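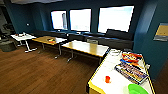

Ticket 487 — Break room tables, wobble and glare
Opened by: Danica Malý
Site: Lerkeo, first floor
Supplier: Gajdoš
Status: Reopened (again)

The wobble is back. It was closed on Monday as "resolved, floor settled", a phrase I have read several times without getting any wiser. The table at fault is the larger one with the light wood-grain top and the thin metal legs, the one that gets a bright streak of daylight across it from the windows. The smaller yellow-tan one is fine. The little white one with the splayed legs is also fine, and I would ask whoever attends not to improve it.

Steps tried so far:
Turned the table round. It now wobbles towards the sofa.
Wound all four feet fully in, then out by the same amount. No change.
Folded card under one foot. Worked until lunch.
Moved it one plank to the left. Worse.

Reply from Gajdoš, February 11, 2021
Please confirm the table is a Wallitance 400 and that the felt pads have been fitted. Pads are supplied in the carton.

Reply from Danica Malý
It is a Wallitance 400. The pads were not in the carton. The carton held 13 bolts, a key for the bolts and a leaflet about a different table.
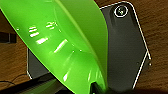

I have since bought a set of Gritex pads with my own money (receipt to follow) and stuck them on. The table is now quieter when it wobbles, and I suppose that is progress. With a spirit level on the floorboards I get a dip near the middle, so Monday's engineer may have had half a point about the floor. He still left one foot without its locking nut.

Reply from Gajdoš
Locking nut ordered, 30 mm. As for the glare, we can offer a matt top at extra cost, or the customer may wish to consider a blind.

Reply from Danica Malý
The customer has considered a blind. The customer is on ticket three about the blind. Please send the nut, and leave this one open until somebody has put a full cup of tea on the table and leant on it.

Status: Awaiting part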